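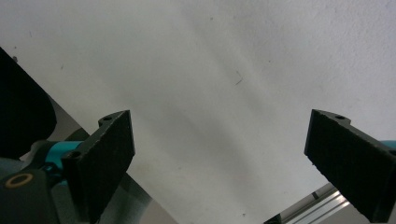

3.2 Timetable reliability on the Hutchins branch

Punctuality on the branch was assessed from door-closing records supplied by the operator, Prokico, for the October timetable. The record set contains 2,201 departures. Trains that were canceled before leaving the depot are logged separately and were excluded at this stage; they are treated in Section 3.4. A departure was classed as late when the doors closed more than 5 minutes after the advertised time, following the definition used by Lindqvist in her earlier study of regional services.

Lateness was concentrated at Teta, where the branch joins the main line and trains must wait for a platform. Delays recorded there were carried forward to the terminus in most cases, as the turnaround allowance is only two minutes. The operator has attributed the delays to a shortage of rolling stock. The records give partial support to this view. Late departures were more frequent on days when a unit was withdrawn for repair, but they also occurred on days when the full fleet was available.

Platform length is a second constraint. Trains carrying almost 300 passengers are boarded through the front cars only at Hurkix, and dwell times at that station exceed the planned value throughout the morning peak. No corresponding effect was found after 7 p.m.
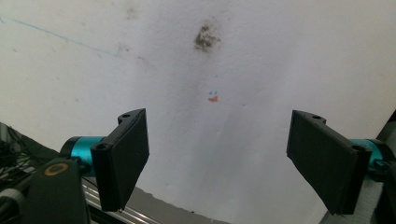
Figure 4. White surface with a dark smudge near the top and a thin pale-blue line at upper left.

3.3 Ministerial oversight

The service contract requires the operator to report punctuality to the transport ministry each quarter. Reports are based on arrivals at the terminus and do not cover intermediate stations. Verna Lindqvist has argued that this practice hides boarding delays from the ministry, and the results for Hurkix are consistent with her argument. Penalty payments are calculated from the same reports.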